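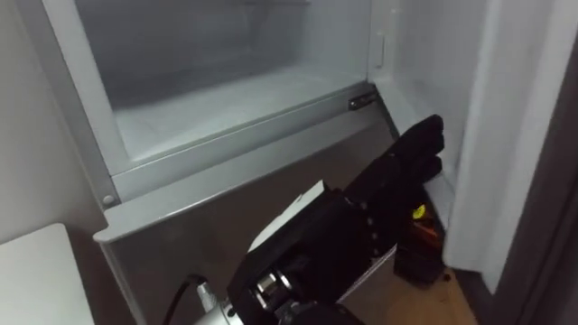 Food Waste in Shared Kitchens: Project Report
April | By Rozália Fülöp and Sorin Ivanov
Print this page | E-mail this page

Our project looked at how much food gets thrown out in the Lurik dorms and what kinds. We followed 6 shared kitchens for two weeks. Residents wrote down each item on a sheet by the trash can, with the reason it was tossed. We ended up with 200 usable entries. Entries with no reason given were left out.

Bread was the most common item, then cooked rice and salad greens. Most bread was marked as moldy. Frozen food hardly came up at all, and the few entries we got were for bags that had been left open. 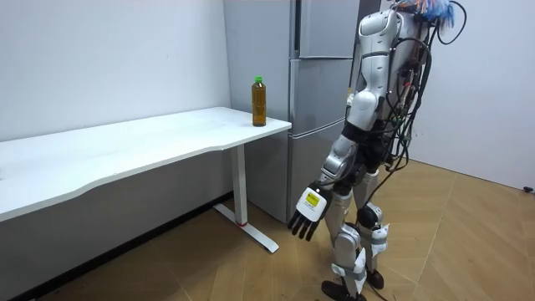

Humanoid robot leaning toward a white desk.

We also interviewed seven residents. Five said they shop once a week and buy more than they need. Two said they forget what they have when it sits behind other people's things. Nermina Dumitrescu, our adviser, asked us to compare kitchens that label shelves by room with kitchens that do not. 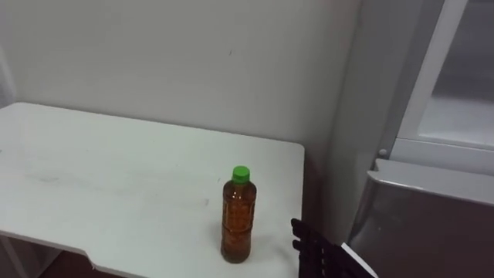
The labeled kitchens had fewer entries per resident, but they also had fewer people cooking, so we can't say the labels made the difference. A longer study should record how many meals are cooked each day. It should also weigh the food, which we had no scale for.

Contact: Lurik Student Projects | Copyright Lurik | Back to top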